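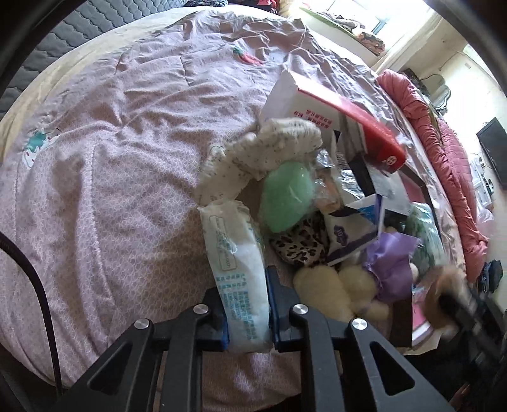

Figure 3. Sorting household goods on a bed.

4.2 Tidying mixed goods on soft surfaces

Sorting a pile of small belongings is still one of the hardest chores in our task set. A person does it without much thought: pick something up, decide where it goes, put it down, reach for the next one. For a machine, each of those steps can fail for a different reason. Most tabletop benchmarks use rigid objects on a flat, plain surface, and policies trained on them tend to assume that the background stays still. A bed breaks that assumption. The sheet in Figure 3 is creased and carries its own printed motifs, and the goods lie partly over one another, with the long white packet between the gripping pads only a short distance from cloth, clear wrapping and a tipped cardboard box. A detector has to separate the print on the sheet from the print on the packaging before any grasp can be planned.

We trained on 2,887 demonstrations from the Alora collection and tested two policies, Hadix and Brunner, on 30 layouts that neither had seen. Each layout was run 3 times with the same time limit. A run counted as complete when every item was in the assigned container and nothing had been left on the bed.

Hadix completed at least one run on 11 of the layouts. Brunner did worse overall but recovered more often after a missed grasp. Both handled boxes well. Film packets were the main source of error – the glossy surface gives poor depth readings, and a grasp that looks correct to the planner may hold only a fold of the film. Soft items caused a second kind of failure, in which the gripper closed on the item and the sheet together and dragged nearby goods out of place.

Paracha's earlier study on the Trostora shelf task reported few errors of this second kind, but the shelf there was hard and could not be pinched. We think the difference in surface explains most of the gap between his results and ours, although we did not test the same items on both.

On this evidence, neither policy is ready for unsupervised tidying in a bedroom. Packing boxed goods from a soft surface is closer to practical use, and Section 4.3 covers it separately.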